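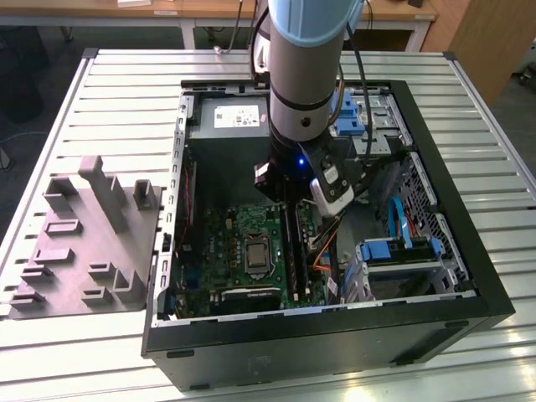

Gidey 22-bit driver kit, long term review

Quick one, I've got a case to close up before dinner. Had this kit since March, used it nearly every day, mostly on old office desktops that Felicidad Macaraeg and I clean up and sell on. Towers mainly. The odd laptop, which I hate.

Short version: good handle, good big bits, bad small bits, awful lid. Buy it if you do desktops. Don't if you do phones.

What's in the box. One handle, 22 bits, a short extension, a flexible extension, plastic pry tool, tweezers. Zip pouch with nothing in it. Paid full price at Kivolberg, nobody sent me anything.

The handle

Best part. Aluminum with a rubber sleeve, fat enough to get some real torque on a case screw somebody overtightened years ago. Spinning cap on top, still smooth. My old Cuta had a cap that went gritty in a month and then I was basically using it like a table knife. This one has weight to it. Aranka Kiss borrowed it and said too heavy, but she does eyeglasses and watches so, different job. For a stiff hex head on a power supply I want the weight.

Sleeve is starting to shift a little at the bottom. Push it back and carry on. Wouldn't mind a dab of glue in there from the factory.

The bits

PH2 and PH1 are great. PH2 gets used on pretty much everything in a tower, drive cage, PSU, expansion brackets, side panel when it's not thumbscrews. Tips still sharp. I've rounded cheap ones in a weekend so this matters to me.

PH0 ok. PH00 and under, no. Mine chewed up on the bottom cover of a laptop, not even a tight one. Emailed, they sent a new PH00, took forever, and that one's going the same way. Soft steel or bad fit, don't know, don't care, I use an old Cuta bit for those now. Yes the Cuta bits fit the Gidey handle. That's probably the most useful thing in this review.

Torx all fine. The T15 got a real workout on a batch of heatsink brackets and looks new. Flat ones are flat ones.

Magnet

Stronger than I expected. Holds a case screw sideways, upside down, whatever. Holds it through the extension too, a bit weaker. Tipped into a deep case with the drive cage still in I dropped maybe one screw all month, and that was me rushing. People worry about magnets around computers. For SSDs forget it. Spinning drives, I just don't leave the driver sitting on one. Never had an issue.

Extensions

Short one, useful constantly. Gets you past the cooler to the board screws near the back. Wobbles slightly, fine.

Flexible one, never again. Used it on one of those CPU cooler screws you can't get straight at, it wound up like a spring and jumped off. Scratched the board. Board lived but I felt sick for ten minutes. Mine is in a drawer now.

The lid

Ok. The lid. Slides on, supposed to click, doesn't click. If you pick the box up by the lid, which is what every human being does, bits go everywhere. Done it three times. Last time I was under the bench with a flashlight looking for the T6 and Dindo Malabanan walked in wanting his computer back. Rubber band around it now. A whole company and nobody tried picking it up??

Also the size markings are printed on the tray, not on the bits. Laser marked bits would be so much nicer. Once two of them swap slots you're squinting. I put paint pen on the ones I use. Red for PH2, yellow PH1. Do that on day one.

Pry tool and tweezers

Pry tool snapped. Tweezers are decent, pointy, good for jumpers and front panel pins. Tips still meet.

How I use it, if that helps

Tower on its side, panel off, one pass with just the PH2. Take out what needs to come out, screws in a muffin tin. I used to have a magnetic mat with little squares, kept sticking to the bench, went back to the muffin tin. Blow the dust out outside, not in the kitchen (learned). New paste, RAM out and back in, new coin battery without even checking the old one, they're cheap. Then boot it before the panel goes back on. Every time I've put the panel on first it hasn't booted. Probably superstition.

With a manual driver that's not slow at all. Gerardo Dimaculangan has the Kolo electric and swears by it, and it's nice on long screws, but I tried it for an afternoon and cracked a plastic fan mount. No feel in it. Plus it's one more thing to charge. If you did stacks of these a day I'd say get the Kolo and use it only for taking stuff out. Put things back together by hand.

Vs the Cuta

Cuta has better small bits and a box that shuts. Gidey has a better handle and better big bits. So now I own both and use half of each, great.

Ronaldo Magbanua asked if the bigger Gidey set is worth it. Haven't tried it. Looks like the same box with more security bits, and I've needed a security bit on a desktop like once ever. Same lid by the looks of it too, so no.

Good
handle, PH2, magnet, short extension, tweezers

Bad
lid, tiny bits, lid, flexible extension, no marks on bits, pry tool

4 stars. Would be 4.5 with a lid that shuts. Will update if the new PH00 dies compeltely or the sleeve comes off.

Edit: somebody asked about warranty. I only sent them an email and a photo of the bad bit, they didn't ask for the reciept. Slow but no arguing. The snapped pry tool I didn't bother with, I use an old gift card.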